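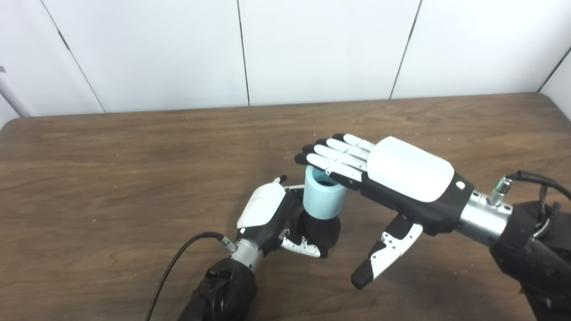 4. Visibility of Residue on Brown Wood Tabletops

4.1 Materials and terms

The preceding section dealt with white and pale gray tabletops, on which crumbs and dust are judged mainly by their shadow. The present section turns to brown wood. Tables of this kind are common in the reading rooms and shared kitchens of the Wekstead and Midulgate buildings, and complaints about "dirty tables" were more frequent there than at any other site in the survey.

Three terms are used in what follows. "Residue" means any loose matter lying on the surface, whatever its origin. "Tone" refers to variation in the color of the wood itself. "Ware" covers cups, vases and other small vessels that stand on the table during use. Marks that could not be assigned either to residue or to tone were entered as "undetermined" and kept apart in the analysis.

4.2 Rating procedure

The survey produced 3,755 surface records, of which 3,720 were complete enough to be rated. Each was read independently by Merja Tuominen and Lenni Salminen, using the five-step scale introduced by Nieminen and Savolainen in the Kiiskinen report. A rating of one indicates a surface that a user would accept without comment, and a rating of five a surface that a user would decline to sit at. Where the two readings differed by more than one step, the record was passed to Jummai Ojo for a third reading, and the median was taken.

Readers were asked to rate the open surface first and the zone next to any ware second. The order matters on wood. A reader whose attention goes first to a brightly colored vessel tends to rate the whole table by the small area around its base, and the rest of the surface is then passed over quickly.

4.3 Observations

On brown wood the contrast relation found in Section 3 is reversed. Pale specks are seen readily against the grain, while dark residue is easily taken for part of the wood. Figure 2 shows the usual pattern. Small light specks lie to the lower left of the light blue cup, with a further sprinkling in the lower center, and both areas can be picked out even though the single particles are tiny. The soft shadow that begins near the base of the cup presents the opposite difficulty – a reader may see the wood darken there and record a stain.

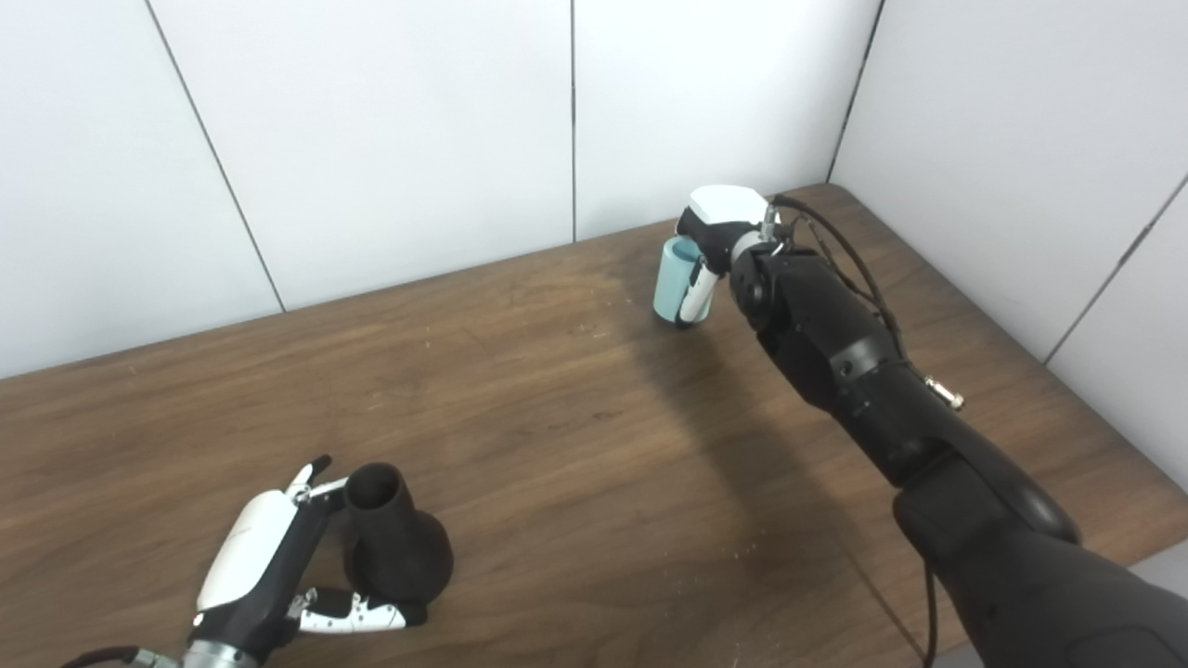

Figure 2. Light blue cup on a brown wood tabletop with scattered pale marks. A dark vase-shaped object is at lower left.

Grain direction also had an effect. Specks lying in line with the grain were more often entered as tone, and specks scattered across it were more often entered as residue. This was true of both readers, although Salminen used the "undetermined" entry more freely. No correction was applied.

The color of the ware influenced the second rating but had little bearing on the first. Light or strongly tinted cups drew the eye to their surroundings, and the zones next to them were rated more severely than zones next to dark vessels. The effect was strongest at Midulgate, where the tables stand against white walls and the wood looks darker by comparison. At Wekstead, where the walls are green, it was weak.

4.4 Limits of the method

The scale records what a user would notice. It gives no measure of hygiene, and a table rated one may still need cleaning. A still view also cannot settle whether a pale mark is dust, a crumb or a worn spot in the finish. Readers in the January pilot were permitted to guess, and their guesses were later dropped from the Truvby table set. In the main survey the neutral word "mark" was used wherever doubt remained, and the same practice is followed in the captions of this paper.

Related items
Wiping intervals for shared kitchen tables
The Kiiskinen report: scale and reader instructions
Cup rings and heat marks on oiled wood
Wall color and perceived cleanliness at Midulgate

Print this page | E-mail this page

Contact | Copyright Wekstead Furnishings Research Group | Back to top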